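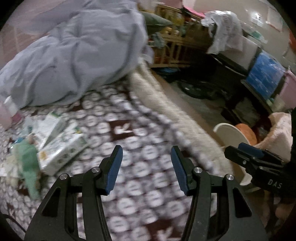
A patterned plush blanket spread on a bed.

Plush blanket

A plush blanket is a bed covering with a soft raised surface, called the pile, on one or both sides. It is used as a top layer on a bed or as a throw on a sofa. Most plush blankets sold today are knitted from polyester, though cotton and acrylic are also used.

Construction

The pile is made by drawing loops of yarn above a base fabric and then cutting them. The cut ends are brushed and sheared to an even height. A longer pile feels softer but flattens sooner where people sit or lie on it. Patterns are usually printed on the finished cloth, and the color is often weaker on the back.

Weight is given in grams per square meter. The Ackah mill lists a light summer grade at 160 and sells it in a width of 100 centimeters for children's beds. The heavier Matine line is made of 2 layers stitched together at the hem. 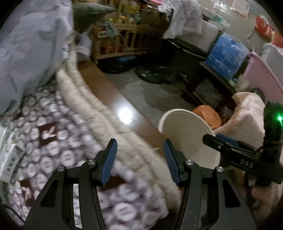

Can a plush blanket go in the dryer?
Most polyester ones can on low heat, but high heat can melt the tips of the pile and leave them stiff.

Care

Makers generally advise washing in cool water with a mild detergent. Fabric softener coats the fibers and makes the pile lie flat. Spills should be blotted with a dry cloth, working from the outer edge of the stain toward the middle. New blankets shed loose fibers in the first few washes and are best washed apart from dark clothing.

Storage

Plush blankets are folded loosely and kept in a breathable bag. Creases left by tight packing can be lifted with a soft brush.

See also: Bedspread, Fleece, Quilt, Throw

Page last edited Jun 3, 2026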